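Celholm Station Guide
Section 5: Sharing the Packing Table with the Two-Arm Cell
By Bernadette Ó Dálaigh, Floor Training, Senton site
Last updated: March

This section is for packers, shelf runners and shift leads who work next to the cell. It covers the daily start, the fill-and-shelve cycle, and the parts of the job that have moved from your hands to the arms. Wiring and hand replacement are in the Curnari maintenance binder and are not packer tasks.

5.1 What changes for you

Before the cell, one packer filled a basket, turned, and put it on the shelf. On a busy shift that was 1,595 turns and reaches. The arms now do the picking and the shelving. You set out the items, watch the cycle, clear faults and sign off the station. Your job grade and break times stay the same. Packers who prefer hand packing can still ask their lead for the Azar line.

5.2 Setting the table

1. Press HOLD on the post and wait for the steady amber light. Do not reach over the table before you see it.

2. Wipe the tabletop with a dry cloth. Old scuffs and gray streaks can stay. Sticky residue can't.

3. Push the wire shelf unit back toward the wall and check that the lower board is clear.

4. Set one empty basket in front of the shelf and put the items to the right of it.
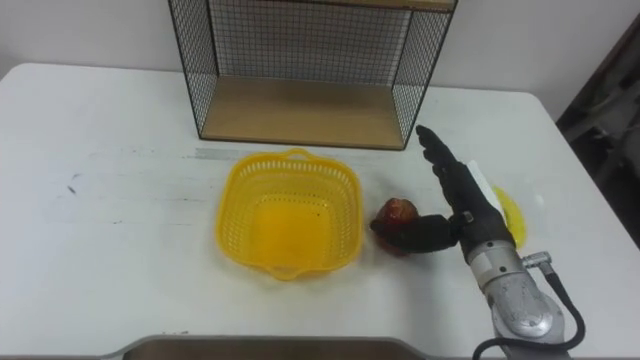 Item spacing is the most common cause of a missed pick. Leave a thumb's width between pieces so the hand can close without dragging a second item along. The red piece by the thumb is the next one to go in, and the yellow one lying past the hand waits its turn. Anything set out behind the basket will be skipped, and you will get fault 19 at the end of the cycle.

5. Look at the cable on each arm you can reach. It should hang in a loose loop. If it is pulled tight or caught under the arm, leave the cell on HOLD and call your lead.

6. Step back behind the floor line and press RUN.

CAUTION: The hands look like gloves with fingers in them, and people new to the station tend to treat them that way. Do not hand an item to the cell or take one from it. Put it on the table, on HOLD, every time.

5.3 Watching the shelving move

7. Stay at the post while the basket goes up. The cell uses both hands for this move and it is slower than a person. That is the set speed - please do not ask maintenance to raise it.

8. Check the basket once it is on the lower board. A front edge that sticks out a little past the lip is fine. A basket that rocks or tilts is not.

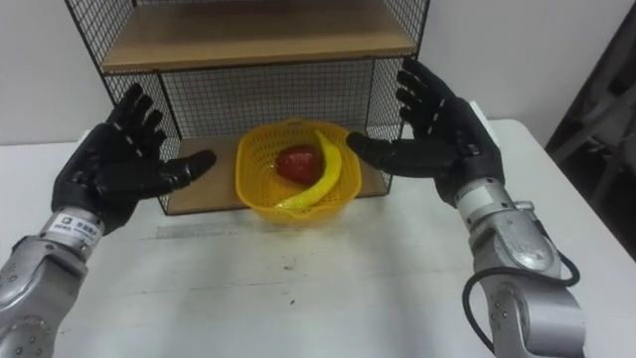

9. Press HOLD, wait for amber, then take the basket to the runner's cart. Put out a fresh basket and start again from step 4.

NOTE: Only use the perforated yellow baskets. The solid bins from the Azar line are heavier and the cell has not been set up for them.

5.4 When it stops

If the cell stops with an item in the hand, do not pull the item out. Press HOLD, then RELEASE, and let it drop to the table. Log the stop on the clipboard with the time and your initials. After 2 stops on the same basket, finish that basket by hand and tell your lead.

Stops are not counted against you. The log goes to the maintenance desk and is used to plan their visits - a blank sheet does not help them.

5.5 End of shift

10. Press HOLD and turn the key to OFF. Hang the key on the lead's board.

11. Clear all items from the table and stack the baskets under the post.

Comments (3)

packer_line2: My shoulder is a lot better since we switched. I do miss the pace though, the watching part gets long after lunch.

Runner, nights: Can step 9 say which side the cart goes on? Day shift leaves it on the left and we trip on it.

B. Ó Dálaigh: Right side, next to the post. I'll put it in the next update.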